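Bistrotisch

Der Bistrotisch ist ein kleiner, meist runder Tisch mit einer einzelnen Mittelsäule oder einem niedrigen Fußgestell, an dem zwei bis vier Personen Platz finden. Er stammt aus der Welt der Cafés und hat längst auch Küchen, Balkone und Wohnzimmer erobert – mit gutem Grund, denn kaum ein anderes Möbel holt aus so wenig Fläche so viel Geselligkeit heraus!

Aufbau

Die klassische Platte misst 75 Zentimeter im Durchmesser. Beliebt sind Marmor und Oberflächen in Marmoroptik, deren Adern jeder Platte ein eigenes Gesicht geben, von zarten grauen Schleiern bis zu rauchigen, fast schwarzen Wolken. Getragen wird sie häufig von einem Gestell aus Gusseisen mit geschwungenen Füßen, dessen Gewicht tief liegt und den Tisch wunderbar standfest macht. Das Modell Solari der Werkstatt Brakine gilt unter Liebhabern als besonders gelungene Neuauflage; seine Platte ist umlaufend poliert und lässt sich mit 4 Schrauben vom Gestell lösen.

Gläser auf der runden Platte

Klare, zylindrische Trinkgläser mit dickem Boden passen hervorragend zu einer hellen Platte. Auf einem runden Tisch gibt es keine Kante, an der man sie ausrichten könnte, und gerade das macht das Eindecken so reizvoll. Üblich sind die gerade Reihe, der Kreis und die lockere Gruppe.

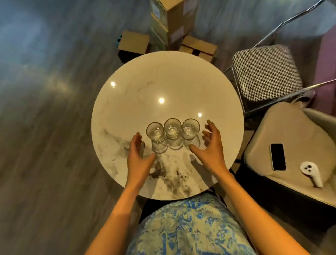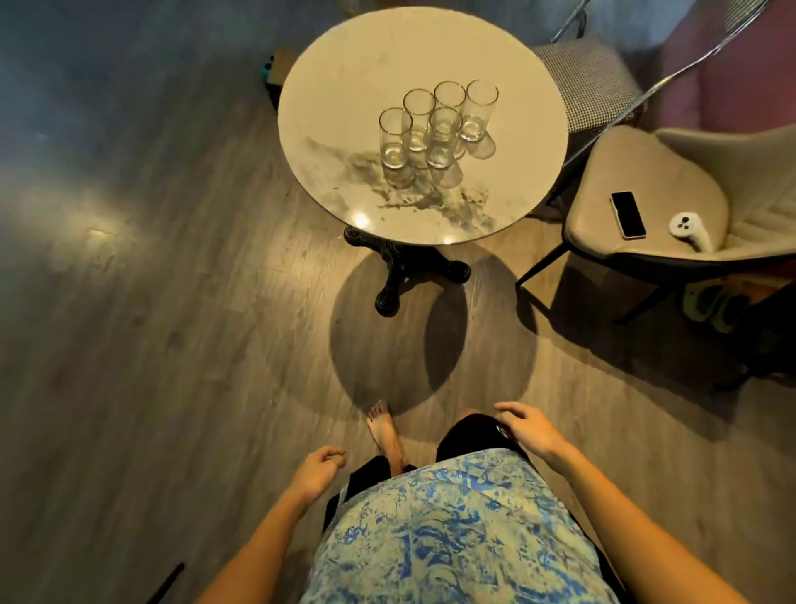
Beim Umstellen werden Gläser auf Stein angehoben und nicht geschoben, denn Sandkörner unter dem Boden hinterlassen feine Kratzer. Echter Marmor reagiert außerdem empfindlich auf Säure. Zitronensaft und Wein wischt man sofort mit einem feuchten Tuch ab. Für matte Stellen gibt es Polierpads; den letzten Schliff bringt die Körnung 3000, nach der die Oberfläche herrlich glänzt.

Stühle

Zum Bistrotisch gehört traditionell kein fester Stuhl. Gepolsterte Schalensessel, Metallrohrstühle und Geflecht werden gern gemischt, solange die Sitzhöhen zueinander passen.

Siehe auch: Beistelltisch, Kaffeehaus, Marmor, Trinkglas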